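**Finari changes how its hand-held grippers are looked after**

Plurnarlow, 4 August 2024

The workshop of Finari has put a new care plan in place for the hand-held grippers which its teams use to record the folding of cloth in private homes. From now on, every gripper gets a short check after 48 folds and comes back to the bench for a full service after 900. Until June the tools were serviced only when somebody complained about them.

The change follows a difficult spring. Several grippers came back from the field with finger pads that had become shiny, and the thin fabrics started to slide. A bed sheet or a cotton cover is not heavy, but it needs an even pressure on both sides, and a worn pad gives this pressure only on one part of its surface. The people holding the tool did what everybody does in this situation -- they squeezed harder. This helped with the cloth for a time, but it put more load on the joints of the fingers, and the joints then became loose as well.

The pads are the part that Finari now looks at first. They sit on the inner face of each plastic finger and they are changed always in pairs, also when only one of them looks worn. The old pad is pulled off from the tip towards the hinge. After that the face of the finger is cleaned with alcohol and left to dry before the new pad is pressed on. The supplier, Drasar, delivers the pads already cut to shape. Finari tried to cut them in its own workshop last year and gave up this idea, as the edges were not clean enough and they caught on loose threads.

The second part of the plan is about the pins of the linkages. Each pin is tested by hand, with the fingers open and again with the fingers closed. If the finger can be moved sideways, the pin is taken out and the hole is examined. A pin can be replaced in a few minutes. A hole that has become oval means a new finger, and the workshop does not try to fill it.

A less expected point is lint. Bedrooms are full of it, and plush blankets are the worst. The fibres go around the pins and collect in the open cutouts of the fingers, where they are easy to see, but also in the housing, where they are not. The short check therefore includes a soft brush and a minute of patience. Compressed air is not allowed any more, as it pushed the fibres deeper into the mechanism.

When the service is finished, the gripper is closed on a flat steel gauge and the opening is set again. This value is written in a notebook that travels together with the tool. Ersoy, the firm that plans the home visits, reads the notebook before each booking and does not send out a gripper with an overdue service. In this way two tools stayed in the workshop in the last weeks and the visits were done with spare ones.

According to the workshop, the first results are good, though it is too early to say how long the pads will last. Since the start of the plan 342 pads have been fitted, and 58 of the old ones were kept for closer study. Most of them show wear near the tip, where the cloth is picked up, and very little in the middle. Finari is now discussing with Drasar if a pad in two pieces would make sense, so that only the tip must be changed.

There is also a small change for the teams in the homes. Before the first fold they close the gripper once on the fabric that lies ready, hold it, and open again slowly. If the cloth stays hanging on one pad, or if one finger comes later than the other, they write it down and take the spare tool. The printed covers are well suited for this test, as the pattern makes a slipping fabric easy to notice.

The same plan will be used in autumn for the grippers of the kitchen teams. There the lint is not a problem, but grease is, and the workshop expects that the pads will need another cleaning method -- this part is not decided yet.

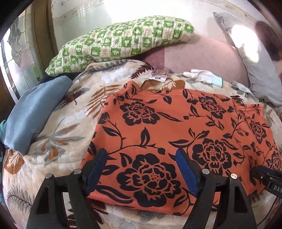
**Ilze Marovec**
*Workshop correspondent, Plurnarlow*

Gripper fingers with blue pads at an orange cloth with a black flower print.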